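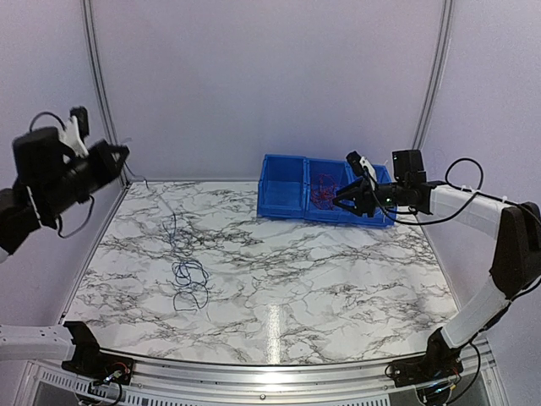
Cords, cables and the surfaces they live on: winter walkaround, Tencombe building. Last done in December, when 13 items were marked open and everyone agreed that was a lot. Most of the trouble is still loose cable. The marble-patterned tabletop has a dark blue one lying in a tangle left of center, with a blue three-part bin against the back wall and a bundle of red wire coiled in the middle compartment. The red wire passes. The blue cable gets a comment, see item 4.

Date of check: 24 January 2019
Marks used: OK, FIX, ASK

1. Tabletops wiped and free of crumbs
OK. Crumbs were found in December and denied by all parties. None today.

2. Table edges and rails free of burrs
OK. Ran a cotton rag along the front rails and it came back in one piece.

3. Wires in bins coiled, not stuffed
OK for the blue bin. FIX for the Grirley drawer unit by the door, where the bottom drawer opens four inches and then gives up. Something in there has a plug on it.

4. No tangled cable left on a work surface
FIX. Dark blue cable, marble-patterned table. If it is in use, shorten the slack and clip it down. If it isn't, coil it and give it a compartment. The left one looks empty and would be glad of the company.

5. Vents clear, nothing pushed up against them
OK. Please keep it that way - last winter the hallway heater spent a week breathing through a fleece.

6. Glare at seated height
ASK. There is a bright streak down the front center of the marble-patterned top. Handsome surface, but I would not want to hunt for a small screw on it. Could the light be turned a little, or a matte mat tried?

7. Power strips: one per outlet, none feeding another
FIX. Two strips in the back office are plugged in nose to tail. This was FIX in December too. The label I put on them, reading DO NOT CHAIN, is still there and has been neatly folded out of the way of the second plug.

8. Extension cords checked for nicks and soft spots
19 checked, one pulled. The pulled cord is in my office and is not available for "just one quick thing."

9. Walkways clear to full width
OK, apart from the Ursu boxes by the stairs. They have been leaving tomorrow for nearly 13 days.

10. Extinguisher in place, pin in, gauge in the green
OK. Tag number 686 matches the log. Somebody has hung a scarf on the bracket. Scarf removed, now on the coat hooks where scarves do well.

11. First aid box complete
FIX. Bandages fine, tape gone. The tape is holding up the sign that says where the first aid box is.

12. Exit door opens with one hand
OK, with a shove. Rokevham are due to plane the bottom edge and I have asked them for a date.

Carried over to the next check: 3, 4, 6, 7, 9, 11. Number 12 if it swells again. Copies go on the board by the kettle and in the binder, second tab. Initial next to your item when it's done, and please use pen.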